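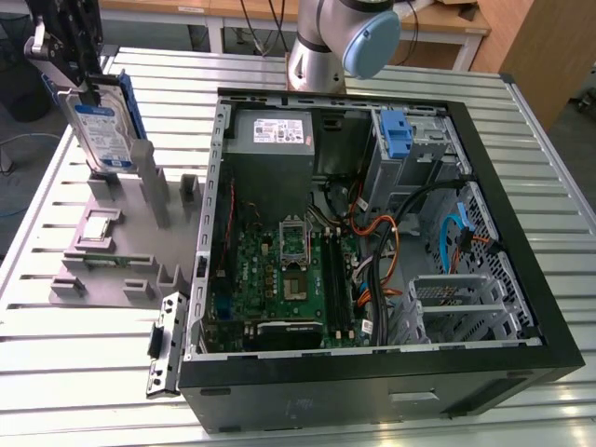
A gripper holding a hard drive in its blue caddy over the parts tray, next to an opened desktop computer

About Esmont

Esmont collects examples for machines that learn to work with their hands. Ehsan Bukhari and Fahad Ghumman started the company with one arm and a stack of retired office computers. We now run 2 sites, Plomorska and Imholm.

Most of our work is computer assembly and repair: hard drives, memory, small boards. A trained operator guides the arm through a job from start to finish while we record the camera view and the arm's movements. Each job is done 40 times or more, with the case and the parts tray shifted between runs. Failed attempts are kept and labeled as failed — our customers ask for them.

Operators train for 30 days before their recordings go into a delivered set. A second person reviews every recording, and we keep the raw files for 90 days after delivery in case a customer wants something relabeled.

The trays and fixtures are designed at Plomorska by Fahad's group. Imholm handles review and the Baloch set, our largest collection so far.

To visit either site, please write to the office first.

Page last updated 10/10/2022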